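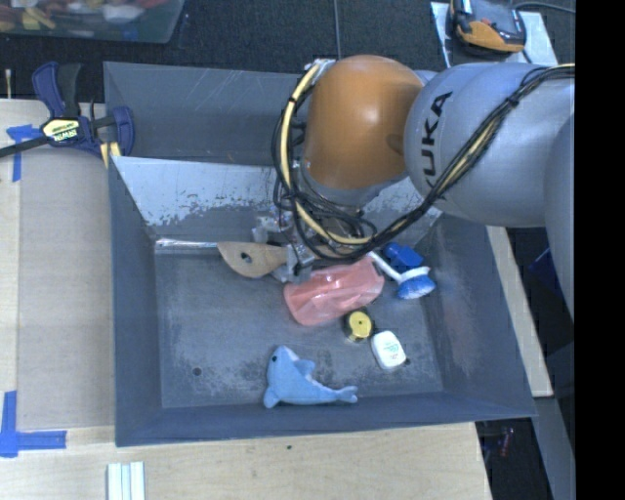
Delta gap and albumin correction: which order?

Posted by Edit Szilágyi, 2018-03-19

I am revising acid-base disorders and have a problem with mixed disturbances. The worked case in our handout has Na 138, Cl 100, HCO3 14 and albumin 20 g/L. Potassium is left out of the anion gap. The uncorrected gap is 24. The handout then calculates the delta ratio from 24, gets a value just above 1, and calls it a pure high-gap acidosis.

If I correct the gap for albumin first, I get a larger figure and a ratio nearer to 2, which would suggest a metabolic alkalosis is hidden underneath. Both cannot be right. Does the correction go in before the delta ratio, or is it only for deciding whether a gap exists at all? Also, does the normal bicarbonate in the denominator need to change?

The handout is the Dumlao set, case 7, if anyone has the same one.

Mikel

Correct first. Always. Our analyser prints a corrected gap anyway so I just use that.

Pevura

The correction goes in before the ratio. The reasoning is as follows.

Albumin carries a net negative charge at plasma pH and makes up most of the normal anion gap. If albumin falls, the baseline gap falls with it. A patient with albumin of 20 g/L does not start from a gap of 12. The usual correction is 2.5 mmol/L for each 10 g/L that albumin is below 40 g/L.

For your case:

Gap = 138 - (100 + 14) = 24
Albumin deficit = 20 g/L, so correction = 5
Corrected gap = 29
Delta gap = 29 - 12 = 17
Delta bicarbonate = 24 - 14 = 10
Ratio = 1.7

The uncorrected ratio is 12/10, or 1.2, so your arithmetic agrees with the handout up to that point.

You can get the same result by leaving the gap at 24 and lowering the expected normal gap to 7. Do one or the other. Doing both counts the albumin twice, and I see that error in student work quite often.

The denominator stays as it is. The albumin correction applies to the unmeasured anions. Use 24 for normal bicarbonate unless you have a recent baseline for the patient, as you might in a chronic CO2 retainer.

On the interpretation, 1.7 does not prove a hidden alkalosis. In lactic acidosis a ratio between 1 and 2 is common, as part of the acid load is buffered inside cells and in bone while the lactate stays largely extracellular. In ketoacidosis with good renal function the ratio sits closer to 1, as ketoanions are lost in the urine. A value of 1.7 in ketoacidosis would make me look for vomiting or diuretics. Above 2 I would look in any case. The handout gives no lactate or ketones in what you have quoted, so the ratio alone cannot settle it.

Two further cautions. The reference gap of 12 depends on the laboratory. Those using ion-selective electrodes often report a lower normal range, so check yours before relying on small differences. The ratio is also built from several measurements, each with its own error, and the second decimal place means nothing.

Fondia

Agree with Pevura. Check the units on the albumin too. Some handouts give g/dL, and then the factor is 2.5 per 1 g/dL. I had a July intake where half the group used 2.5 per 1 g/L and got a corrected gap in the seventies.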